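We use cookies to remember your preferences and keep the site running. Manage settings

Teaching by Hand, Teaching from the Next Room
Speaker notes, March 2022

Opening (don't rush, people will still be finding chairs)

Thank the organisers, and thank Maja Borkowska twice, once for the invitation and once for lending me her slides when mine wouldn't open at Trokholm last October. Say hello to the back row. Mention that I came to this from teaching pottery, where you put your hands over somebody else's hands and hope for the best, and that a good deal of what we do at Stirkum still feels very much like that to me.

Then explain the two ways we show the arm a task. In the first you take hold of the arm itself and walk it through the motion, elbows and all. In the second you sit at the Raltlow controller and drive it remotely, watching the wrist view on a monitor. Both get recorded, and both count as a demonstration. We have 417 of them in the set I'm talking about tonight, and I've got a favourite or two (leave room for a laugh, but don't wait for it).

Slide 4. The wrist view is what the operator gets to work with, so let everyone have a good long look before talking over it.

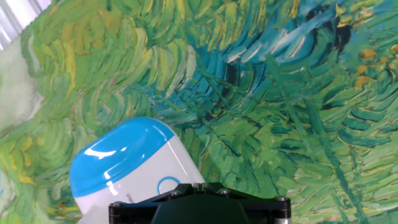
Wrist view: blue and white object at the gripper, painted backdrop.

Point out the shine on the blue end, and how bright the top left corner is. Newcomers tend to chase the glare instead of the object, bless them, and I did it myself for weeks. Ask the room where they'd look first. Somebody always says the ring on the white part, and it's a lovely answer, as a round mark gives your eye something to judge the tilt by.

Talk about the busy surface. All those curving green and blue strokes are hard going for a person at a monitor, never mind a learned policy. Tadeo Cisternas prefers a plain grey mat and will tell you so at morning tea. I'm fond of the swirls, and we've agreed to go on disagreeing!

Slide 5. Same object, same greens. Ask them to find the black mount at the bottom and work out how close it sits to the white section. Depth is the hard bit from up here, so I tell new operators to slow right down.

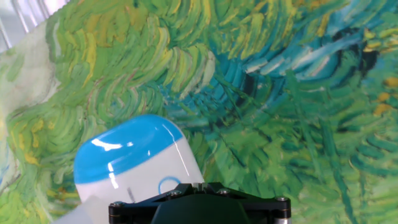

What to say about practice

A new operator gets 30 minutes by hand before touching the controller. After that we do sessions of 135 minutes with 2 breaks, and yes, the breaks are compulsory, even if you're on a roll. Tell the Głowacki story if there's time (the short version, please, you know how you get). Remind them that a wobbly demonstration is still worth keeping if the operator recovers nicely, and that we label those separately.

Questions next. Repeat each one into the microphone. If anyone asks about the gloves, send them to Maja.

12 shares · 3 comments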